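Roltwood Hand Baskets and Basket Stands
Item group: Store Fixtures > Baskets and Carts > Hand Baskets 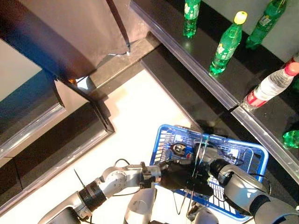 Overview

The Roltwood range covers hand baskets for small and mid-size stores: groceries, pharmacies, garden shops, farm stands and gift shops. Baskets are sold in sets, with or without a floor stand. Stands, signs and replacement handles can be ordered separately at any time.

Most stores buy too few baskets the first time. A customer who walks in for two items and can't find a basket will leave with two items. If you are opening a new store, look at your busiest hour, not your daily total, and order enough that the stack by the door never runs out in that hour. Remember that baskets collect at the registers and have to be walked back.

Choosing a body style

Solid-wall baskets keep small items in. They are the usual choice for pharmacies, hardware counters and anyone selling things in blister packs or small bottles. They hold spills, so they need to be wiped out more often.

Open-grid baskets are lighter and drain when rinsed. They suit produce, bulk foods and garden centers. Thin items such as pens, seed packets and greeting cards can slip partway through the grid, so stores with a lot of those should order the solid wall or add the drop-in liner.

Wire baskets cost more and last longest in dry indoor use. They are heavier to carry and louder when stacked. We don't recommend them for outdoor stands or for stores with soft wood floors.

Handles

Single swing handle: one handle across the middle. Folds down to one side for stacking. Easiest to carry on the forearm.

Double swing handle: two handles that meet in the center. Steadier with heavy loads. Both handles have to be folded out before the basket will stack flat.

Pull handle: a long handle with two small wheels on the base. For larger baskets only. Not compatible with the standard floor stand.

Handles wear out before bodies do. Replacement handles are sold in bags of ten and snap in without tools on all plastic models. Wire basket handles are fixed and can't be replaced.

Colors

Stock colors are blue, red, green, black and gray. Stock colors ship from the Mitton warehouse. Other colors are made to order with a minimum of 300 baskets and can't be returned.

Red and blue hold up well near windows. Black baskets show dust and scuffs sooner than the others, and gray ones hide them best. If you plan to add to your order later, keep a note of the color code on the packing slip. There can be a slight shade difference between production runs.

Floor stands

The Prirkelier stand is a low steel base with a raised lip on three sides. Baskets lift out from the top or slide out from the open side. It comes with four casters, two of them locking, and a set of fixed feet if you would rather it stayed put. Changing from casters to feet takes an adjustable wrench.

Each stand has a socket at the back for the sign post. The sign holder takes a standard letter-size sheet, portrait or landscape. The post is included. The clear sign cover is not.

Place one stand just inside the entrance, on the right if your doors allow it. A second stand halfway through the store will do more good than a taller stack at the front, as plenty of shoppers only decide they need a basket once their hands are full. Keep stands out of the door swing and leave a clear path for wheelchairs and strollers.

Printing

Your store name can be printed on the two long sides of solid-wall baskets, in one color. Open-grid baskets take a printed plate that clips to the side. The plate costs $39 per set and can be moved to new baskets later. Send artwork as a vector file. A proof will be sent by email, and nothing is printed until you approve it.

Cleaning and care

Wash plastic baskets with warm water and dish soap, or a mild spray cleaner. Rinse and let them dry upside down before stacking. Baskets stacked wet will stick together and may smell.

Don't use solvents, scouring pads or a pressure washer on printed baskets. Wipe wire baskets with a damp cloth and dry them right away.

Check handles once a month. Take out any basket with a cracked rim or a handle that pops loose when you press down on it.

Ordering and delivery

Sets are packed nested in cartons. Orders over $400 ship free to business addresses with a loading dock or ground-floor entrance. Liftgate delivery is extra and must be requested when you order. Small orders go by parcel carrier.

Unused baskets in stock colors can be returned within 90 days in the original carton. Printed baskets, made-to-order colors and used stands can't be returned. If a carton arrives damaged, note it on the delivery receipt before you sign and keep the packing material until the claim is settled.

Stores that already have Wojcik stands can use them with Roltwood single-handle baskets. The larger double-handle size sits slightly proud of the Wojcik lip but is stable up to half the normal stack height.

Related items

Drop-in basket liners
Replacement handles, bag of ten
Clear sign cover, letter size
Prirkelier caster set
Register-side basket return bin

Prices and stock colors on this page last updated 8 October 2019.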